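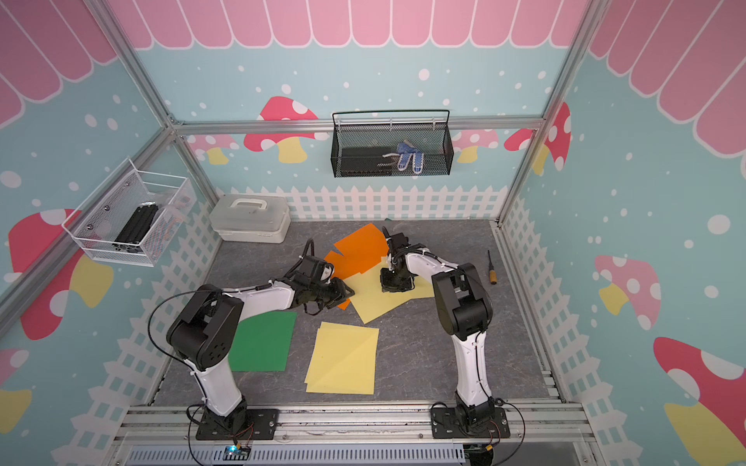
Progress report, August
Colored paper sorting and reuse, Unville workroom
Prepared for the Bravholm small projects fund by Nasrin Dehghan

Work done this period

The main job since the last report was the colored paper. It came to us mixed, from the Munduvmont print room and from two school offices in Alvarado, and most of August went into separating it by color and condition. Orange, green and pale yellow are the colors we have most of. The pale yellow is the easiest to deal with and stacks well once the edges are lined up. Orange is slower going, with more sheets that have a ragged side and have to be trimmed before they can go in a pack.

We are now putting up packs of 40 sheets, one color to a pack. At the end of the period 32 packs were ready and 6 had gone out to the after-school program in Unville. The program asked for more green. We are short of it and have told them September at the earliest.

Sheets that overlap or stick at the corners still take the most time. Two people working from the same pile got in each other's way, so each color now gets its own spot on the work surface and the unsorted sheets stay in the middle.

Workspace and supplies

The marble-patterned surface has held up and wipes clean. The wire basket on the back wall holds the gloves, and the clear-white box with the handle stays at the back left so the front is free for paper. Small tools still get left out on the surface at the end of a session. I have asked for a hook rail on the side wall and am waiting on a price.

Spending

Paper bands and labels came in under the amount in the plan. The trimmer blade was replaced at a cost of $100, which was not in the plan. I have taken it from the supplies line and do not expect to ask for more.

Problems

The second delivery from Munduvmont had damp sheets at the bottom of the load. We recycled those. The print room has agreed to keep the next load off the floor.

Next period

Finish the orange. Send the next packs to Unville and make the first delivery to Alvarado. Decide if torn sheets are worth cutting down to half size or should go straight to recycling. I would like the fund's view on this before we buy a second trimmer.

N. Dehghan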